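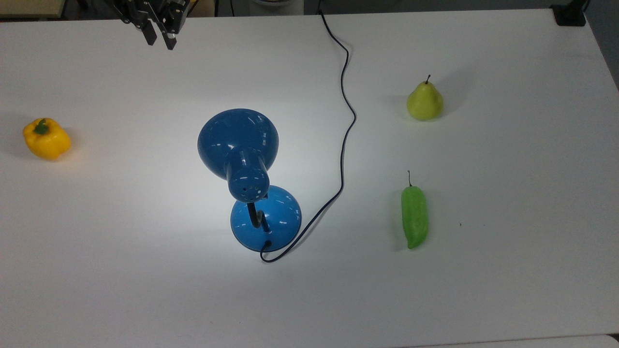
Desk lamps come back more than anything else, according to the woman who runs the repair counter at Prorkgate, and most of them have nothing wrong but the cord.

"It gets bent at the base, the same place every time," she said. "People wind it round when they put the lamp away."

She has had 81 lamps in since September. A blue one with a gooseneck is her favourite sort. "You can point it where you want. I'd keep the arm and change everything else."

A new cord takes her six minutes to fit.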